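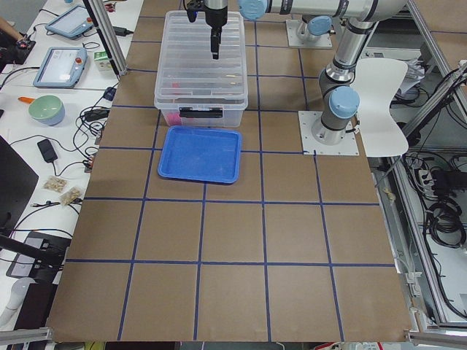 Tramham workshop teaches robots to tidy up, one box at a time

September
By Ulla Kvam

If you have ever tried to explain to somebody over the telephone how to open an awkward lid, you will have some idea of what the team at Kirero have been up to these past few months. The small Tramham firm has been showing a pair of robot arms how to deal with ordinary household storage boxes, and it has been doing so the patient way – with a person guiding the arms through the job, over and over, until there are enough good examples for the machine to learn from.

The project goes by the name of Dendard, and it had its first open afternoon this month in the unit behind the old seed merchant's on Mill Lane. I went along expecting something rather grand and came away thinking mostly about lids, and how much we all take them for granted.

The arms can be taught in two ways. For simple movements an operator takes hold of an arm and moves it through the positions by hand, much as you might steady a child's wrist over a first attempt at joined-up writing. For jobs that need both arms together, the operator sits back from the table and works them by remote control, watching closely and making small corrections along the way. Each complete go is called a demonstration, and the team has recorded 3,248 of them so far, across all the tasks on its list.

Boxes with latched lids have turned out to be among the harder ones. The two grippers have to come down at either end of the box and arrive at more or less the same moment, and a lid that is pushed from one side only tends to slide about or tip. New operators often find it maddening for the first hour or so, I was told, and then quite soothing (I was allowed a turn myself and never got as far as soothing!). 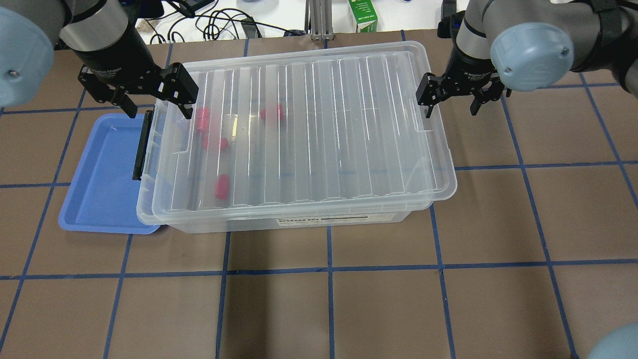
Two grippers over the lid of a clear storage box, with small red blocks inside.

The blue tape on the table helps the operators to set things out. A box can be moved from one square to another between goes, so that the robot does not simply learn one spot by heart and come unstuck when the box has been put down a little further along. Anyone who has had a visitor rearrange their kitchen cupboards will sympathise.

Not every demonstration is kept. A dropped block or a long hesitation usually means that the go is set aside, and 206 of the box recordings have been thrown out already. There is no shame in it, the operators say, and the newer ones are told quite firmly to have a rest when their hands get tired – a session lasts no longer than 300 seconds before everybody has a stretch and a change of seat.

Money for the work has come partly from Åberg, the shelving company, which would like to see whether the same sort of teaching could one day help with packing small parts. That is some way off yet. For the time being the nine operators are working through boxes of different shapes, and hope to move on to soft bags before the winter, which everyone seems to be looking forward to and dreading in equal measure.

A second open afternoon is planned, and visitors will again be able to try the remote controls under supervision. Tea and biscuits will be on offer in the front office, and there is parking in the yard for those who come early enough.

Contact the newsdesk | Copyright Tramham Courier | Back to top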